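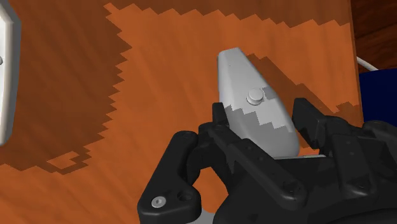

La pinza cerrándose sobre el aparato gris. Mesa virtual, sombras de sierra incluidas.

Imprimir | Enviar por correo

Pliveo, el simulador de manipulación de Hellex: dos semanas de uso

Escribo rápido, que el jueves se me acaba la licencia. Pliveo: paquete de escenas domésticas para ensayar agarres antes de tocar el brazo de verdad. 800 euros al año por puesto. Catálogo de 3,097 objetos (así, con coma, en el folleto). No los he abierto todos, claro.

Lo bueno. Instalación limpia, 2 pasos. Las articulaciones de la pinza, muy cuidadas, hasta los tornillos. Objetos pequeños y alargados: bien, mejor que en Trenholm, que en mi equipo los hacía temblar. Y se puede cargar la mesa de trastos sin que se arrastre.

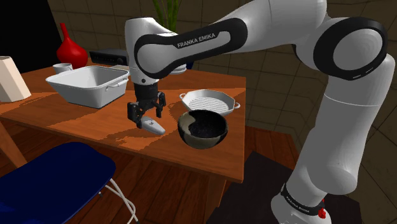

Brazo Franka Emika en la escena de cocina, con barreño, plancha de asar, cuenco y jarrón rojo.

Lo malo. Las sombras. Bordes a escalones por toda la madera, y si entrenas visión eso se nota. Hay un ajuste de calidad, escondido en el tercer submenú, lo subí y la gráfica se puso a 91 grados. Volví a bajarlo. La documentacion, en inglés y a medias.

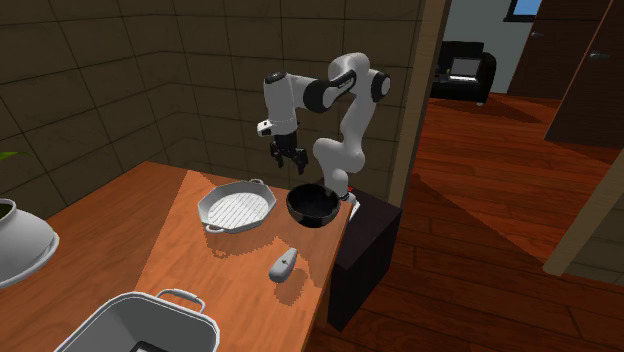

Cambiar de punto de vista es cómodo, eso sí. Una tecla y listo. Guardar la vista ya es otra historia, dos veces perdí la mía. Soporte contestó en febrero a lo que pregunté en enero.

¿Lo compraría? Para un laboratorio pequeño, sí. Para vision pura esperaría a la próxima versión.

Nota: 7 sobre 10.

Imprimir | Enviar por correo

Comentarios

tuerca_loca: ¿Va en portátil? El mío es viejito.

marga.r: Lo de las sombras me pasa igual. Con luz difusa mejora algo.

Hoarau: 800 me parece una pasada sin soporte decente.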